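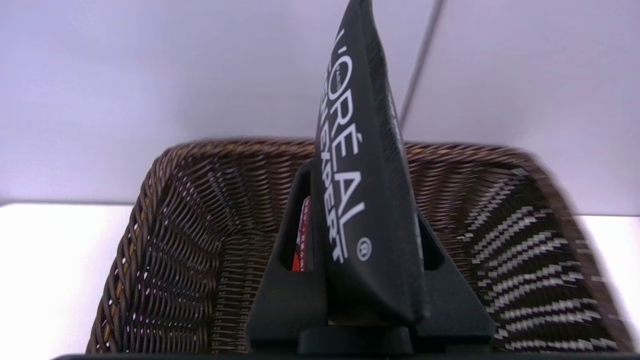
Slow Hands Make Better Teachers

I've spent a good part of this winter driving robot arms by remote control, moving shopping in and out of baskets, and I have an opinion about it that annoys my friends: most of us show the robot far too fast.

You get good at it, that's the trouble. After a couple of weeks at Skistport I could grab a box, swing it over the rim and let go without thinking, and I was very pleased with myself! Then Parveen Niazi played my runs back at half speed. I was clipping corners, squeezing too early, fixing little mistakes with a flick of the wrist. A person watching would shrug all that off. A program learning from it takes every flick as part of the job.

So we tried an experiment (a small one, don't write in). I recorded 103 slow runs, with a proper pause before each grasp, and we trained on those alone. I liked the result better than what we got from my 757 speedy ones. Parveen says that proves nothing, and she may be right, but I know which robot I'd let near my groceries.

Take a small can with a pull-tab lid. Coming down on it with a finger on each side, I want to wait a beat — let the arm settle, check the gap, then close. It feels silly when you're the one holding the controls. I do it anyway.

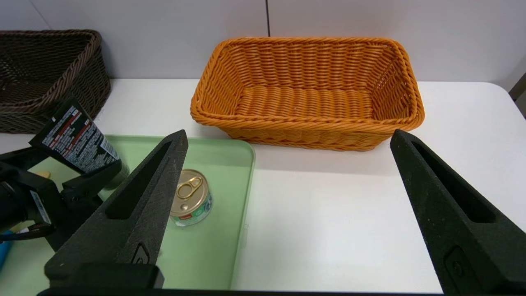
What about guiding by hand?

Aqeel Ghumman swears by taking hold of the arm and walking it through the motion. He says you feel the weight, and you do, and I miss that with the remote. But your own body gets in the way, and you end up steering with eyes the robot hasn't got. With the remote I can make myself work from the wrist camera — if I can't see the can, neither can it.

I'd still start a beginner by hand for an afternoon, then switch. And I'd hide the clock.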